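4.3 Loss of tracking during the bin task

The most frequent fault in our recordings was a jump in the estimated position of the gripper. Of 171 demonstrations of the bin task, in which small wrappers are put in a lined box, 5 had to be removed completely. In the worst of them the position moved by up to 2 metres between two neighbouring samples, although the operator reported a slow and steady motion.
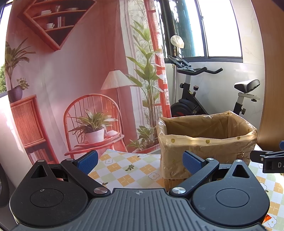 Vol. 2, p. 171

Figure 6. Gripper with open finger pads at the bin task. The box with the dotted liner stands on the table; a printed backdrop hangs behind it on the left.

We suspect two causes. The checked tablecloth repeats the same pattern, so that one square can be matched with another. The bright window on the right can also reduce the contrast of the room behind the table. Our data do not allow us to separate these effects.

The fault was first noticed by Mustonen and Landeg when a policy trained on the uncorrected set closed the fingers beside the box. After this, we added a check which rejects every recording with a jump above a fixed limit.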